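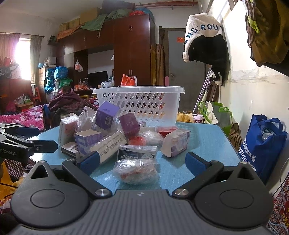 Pile on the blue table, basket at the back

Ticket: boxes and bags won't fit the Skernlow basket, pile keeps sliding
Opened August 27, 2025
Status: open, partly solved

Hi all, me again with another storage question! I bought the Skernlow starter set (the basket plus the stick-on labels plus the little planning sheet) to get all my packaged stuff off the table and into one place, and I'm stuck at step 4 of the sheet, the one that says "place all items in basket." All items do not go in the basket. Not even close.

What I've got is mostly boxes, some of them still in shiny film, plus a few things in clear plastic bags that have no shape of their own. The bags are the worst part. There's a crumpled one with reddish and whitish stuff in it that slides out from under anything I put on top, and then the purple box comes down with it.

What I've tried so far:

Try 1. Boxes flat, biggest at the bottom. Looked great for a minute, but the long cream-colored package is too long to lie flat in there, so it sat across the rim and nothing would go over it.

Try 2. Everything standing up like books. Better! The long one stuck out the top but I can live with that. Problem was the bags, they slumped down between the boxes and I couldn't find them again without pulling half of it out.

Try 3. Took the bags out completely and did boxes only. Closest yet, but the film is slippery and the whole row leans over as soon as I take one out. One carton is already torn at the end (the white and pink one) and I don't want to make it worse.

Try 4. Dumped it all back on the table and wrote this ticket.

Things I already checked so you don't have to ask: yes it's the right basket, the white one with the slanted holes. Yes I read the sheet. No, I don't want to take the boxes out of their packaging, some of these are going to be gifts. And I can't just move the lot into the wardrobe because those shelves are spoken for.

Update, same day: Support wrote back and suggested a Brastow divider for the boxes and a separate soft bin for anything in a plastic bag. I had an old Uro shoe box lid lying around so I cut that down as a divider first, to see if the idea was any good before spending money. Cut it 5 inches tall. It holds the small boxes upright fine, including the white and black one that kept disappearing. The taller ones still tip over it, so I'd go higher if I did it again.

Still open:

- where the long package goes. Behind the basket, maybe, standing against the wall?
- whether the Brastow divider comes in a taller size, the product page only shows one
- the bags. I've put them in a tote for now and it's fine but ugly

Please leave this open until I hear back about the divider size. I'm happy to measure the inside of the basket if that helps, just tell me if you want it at the rim or at the bottom!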